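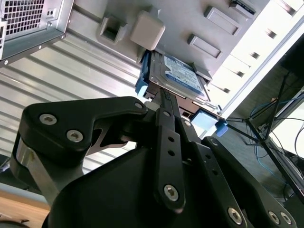

Visit to the Pusetton workshop, Bretarach

We went to Bretarach in October to look at one cell. Pusetton takes in old office computers, tests the parts and sells on what is still good. Most of the work is done by hand at ordinary benches. The drive cell is at the far end of the building and it is the reason we asked to come, as we are thinking of putting in something similar at our own site.

The job of the cell is narrow. It handles 2.5-inch drives in plastic carriers, in and out of the bays of desktop towers. An arm with a two-finger gripper does the handling and a camera at the wrist gives the operator a close view. Everything before that (opening the case, moving cables out of the way) is still done by a person. Kostiuk, the firm that built the cell, did quote for a second arm to open the cases, but Pusetton turned it down on price and the operators told us they don't miss it.

Setting up

The tower goes on the bench with its side panel off. There is no fixed jig. Pusetton tried one in the first month and gave it up, as the cases that come in are from too many makers. Instead the operator sets the case against two stops, clamps it and runs a short routine in which the arm moves to a few points on the chassis and the operator confirms each one on the screen. It took seven minutes when we watched. A regular operator was said to be faster, but we only saw it done the once at normal pace.

The towers are not always stood the way you would expect. The arm reaches better from some sides than others, so the wrist camera may be showing the inside of the case upside down. The software has a button to flip the view. The operators we met leave it alone and say they have got used to reading it as it comes.

Each case type has its own settings file, with the approach angle, the closing width and the force limit. The files are named after the case and a number, and there is a printed list taped inside the cabinet door. The list was out of date when we looked and somebody had written the newer ones in by pencil.

The gripper

This was the part we had most questions about. The fingers are narrow black bars with a column of small holes along them, held on with hex-socket screws. The tips have to get into the gap beside a drive without touching the bay more than they need to. On a case with the drive in a blue carrier, the tip came up against the edge of the drive at the connector strip, and there is very little room there. If the finger is even slightly bent it catches.

For that reason the fingers are checked at the start of each shift against a steel gauge block. The operator closes the gripper on the block, looks for light between the tip and the block, and writes pass or fail on the sheet. A failed finger is changed. It means undoing the screws at the base, and the spares are kept in a drawer under the bench with the right hex key tied to the handle.

They had got through 13 fingers since the cell was started, most of them in the early weeks. The usual cause was the force limit being set too high on a new case type. The limit is now kept low for the first few drives and raised only if the carrier won't go home.

The screws on the link plates work loose over time. These are checked weekly, and each has a paint mark across the head and the plate so that any movement shows. We were told not to use strong threadlock, after one screw had to be drilled out.

A stoppage

The cell stopped while we were there. A carrier had gone in crooked and the arm had reached its force limit and held still. The operator put it into manual, backed the fingers off a little, straightened the carrier by hand and started the step again. It took some three minutes, and most of that was waiting for the guard to unlock. The stop was entered in the log with the case type and the step number.

Cables

The cables are the weak point in our view. Kostiuk routed them neatly but changes have been made since, and the network cable to the camera had been replaced with a longer one. One fault last winter was traced to a plug that was being pulled each time the wrist turned fully. Pusetton now leaves a loop at the wrist and checks it with the screws.

Questions we took home

Spare fingers come from Viltov and the lead time is two weeks, so we would need to hold stock. We also need to find out if the settings files can be copied from one cell to another or have to be taught again. Pusetton has only the one cell and couldn't say. We have written to Kostiuk to ask, and have asked for a price for the gauge block at the same time.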